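Contents Index Previous Next Glossary

Chapter 4
Looking After a Two-Arm Cell

A cell with two arms on one table needs more routine care than most owners expect. The arms are the easy part. Cables, power units and loose parts on the side table take up most of the hours, and this chapter deals with them before it turns to the joints and grippers.
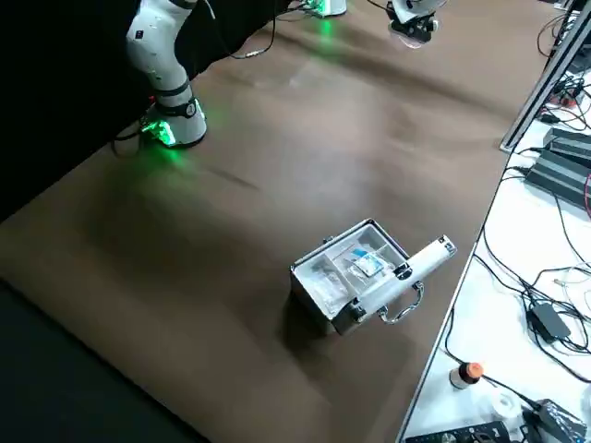
T. Quách
Service instructor, Clivum Training

Start each check at the bases. Read the light ring on both arms and write down the color before you touch anything. Next, follow every cable by hand from the arm to its power unit. A loop lying on a table edge will wear through sooner or later – move it or clip it to the rail.

Keep the small case of parts within reach while you work, but log where it stands. The program knows only the objects it was taught, and a case left in the path of a gripper can cost you a wrist.

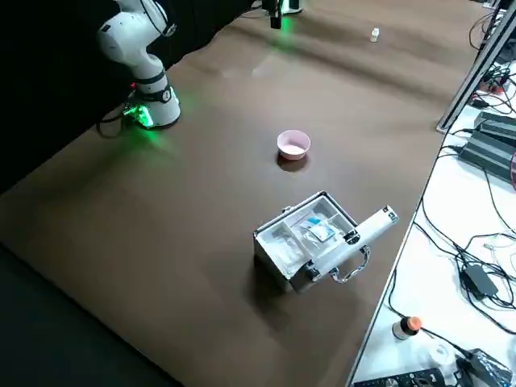
Service intervals are counted in running hours. At Clivum we inspect cables every 22 hours and open the joint covers at 2,000. The cell used in this chapter had 3,671 hours on its log in March, and one gripper had been replaced. Section 4.1 covers the base bolts and the order in which to tighten them.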